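Sorting the fastener drawers, part two

The first part covered the metric machine screws. The rest of the cabinet took most of October, working after 7 p.m. with a caliper, a thread gauge and a spreadsheet. The final tally was 3,596 pieces, which includes washers and excludes anything I could not measure.

The cabinet came from a closing hardware store in Plesholm. It has 30 drawers. The previous owner had sorted by length first and diameter second, so every drawer held a mix of thread pitches. I have gone the other way: diameter, then pitch, then drive type, then length. A screw that is a little too long can be cut down. A screw with the wrong pitch goes in the scrap can.

Drive type got its own level in the scheme after some argument with myself. Phillips heads cam out by the second or third removal if the driver is worn. Hex sockets hold up well in the larger sizes and round out in the small ones, particularly in button heads, where the socket is shallow. Hexalobular sockets are the ones I now buy new. The bit seats at a positive depth and the load is spread over more of the wall. The drawback is telling adjacent bit sizes apart in poor light, since the smaller bit will go in and feel almost right.

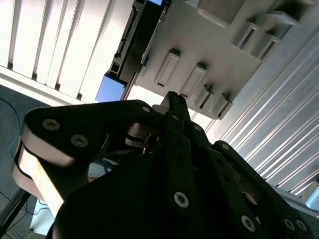
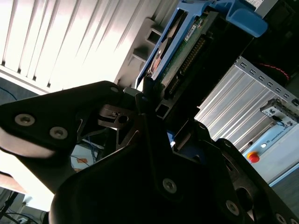
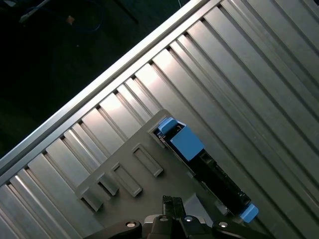 Silver screws in black plate in the first two, T-slot channels in the third.

T-slot hardware does not fit the scheme at all. The nuts are specified by slot width, and two makers with the same nominal slot can differ enough in the lip that one nut slides and the other jams. I put them in bags marked with the maker and the slot, and the bags went in the bottom drawer. There were 27 nuts I could not match to anything. They are in a jar.

Labels were printed on Ekpo matte stock, which takes pencil corrections. The glossy kind smeared. Format is diameter x pitch, then head, then drive, then a length range. I left finish off the label. Zinc and black oxide share a drawer, with a card divider between them, and stainless is kept apart because I do not want to find plain steel outdoors again in two years.

For the spreadsheet I tried Gradard and went back to a flat file. It wanted a part number on every row, and nothing in this cabinet has one.

Still open: the wood screws, which fill a coffee can and a half, and a box of 300 rivets in a size I do not own a mandrel for. Also the drawer slides on the left column bind when the humidity is up. Paste wax helped on two of them.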